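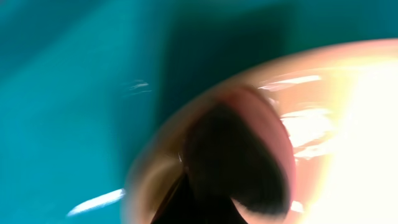
*Foto: Karine McKinnon / Ollora*

**Notas do orador: lavagem manual em bancada sem lava-loiça**

Diapositivo 1. Âmbito. A apresentação trata de loiça de mesa lavada em tabuleiro, sobre tampo de madeira, sem cuba nem água corrente. Caso de referência: a copa da Plisville, serviço de maio. Ficam de fora talheres e tachos. Dizer logo a duração: 4 blocos, perguntas no fim de cada um.

Diapositivo 2. Carga do tabuleiro. Ler devagar, é o ponto que mais dúvidas levanta.

- Um prato de cada vez no fundo; os restantes esperam na madeira.
- Pratos sobrepostos ao rebordo ficam inclinados e o molho escorre para fora.
- Resíduo escuro e gorduroso: raspar antes de molhar.
- Volume de água por carga no ensaio: 800 ml. Mudança de água ao fim de 3 cargas.

Comentar o tabuleiro turquesa com três pratos, dois deles de rebordo verde-lima. O azul-claro passa o rebordo de cima e um dos outros sai pelo canto inferior direito, para cima da madeira. Com esta ocupação não há espaço para rodar o prato durante a esfrega.

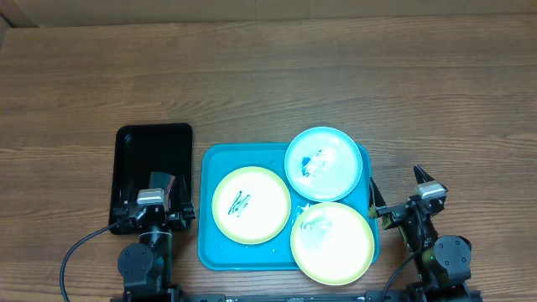
Ubaldo Galli objetou, na primeira versão destas notas, que um prato por carga duplica o tempo de bancada e que dois pequenos cabem bem se forem desencontrados. Manter a regra de um prato, mas referir a objeção. O tempo medido foi de 394 segundos para o conjunto completo, com um prato por carga; falta a medição com dois.

Diapositivo 3. Esponja e separação de zonas. Tabuleiro preto pequeno para a esponja, tabuleiro azul maior para a água, quase encostados. A distância curta reduz o pingo sobre a madeira. Esponja de duas camadas: verde-escura abrasiva para resíduo seco, espuma para o resto. Pousá-la de pé, inclinada contra a parede do tabuleiro, para escorrer. Não deixar a face de espuma assente em água parada.

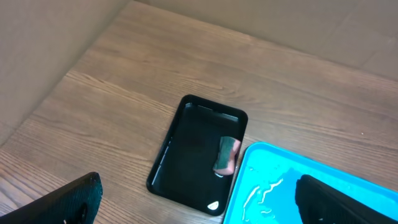
Fonte: arquivo Roser, série «Copa». Reprodução autorizada para fins de formação.

Se perguntarem pelo detergente: dosear na esponja, nunca no tabuleiro. A ficha da Dervishi está no anexo, não projetar.

Diapositivo 4. Triagem de restos. Papel e película saem antes da água. Amarrotados e molhados, colam-se ao fundo e passam para o prato seguinte. Apontar o material branco e translúcido no meio do tabuleiro e o prato verde-amarelado que está sozinho na madeira, à direita. O par do mesmo tamanho está no canto do tabuleiro.
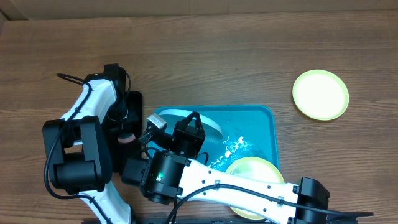 Pode secar-se o prato diretamente sobre o tampo de madeira?

Só com um pano dobrado por baixo. A água retida sob o rebordo marca a madeira e atrasa a secagem do próprio prato.

Passar a palavra a Lorne Campbell para a parte dos panos. Deixar projetada a tabela de cargas.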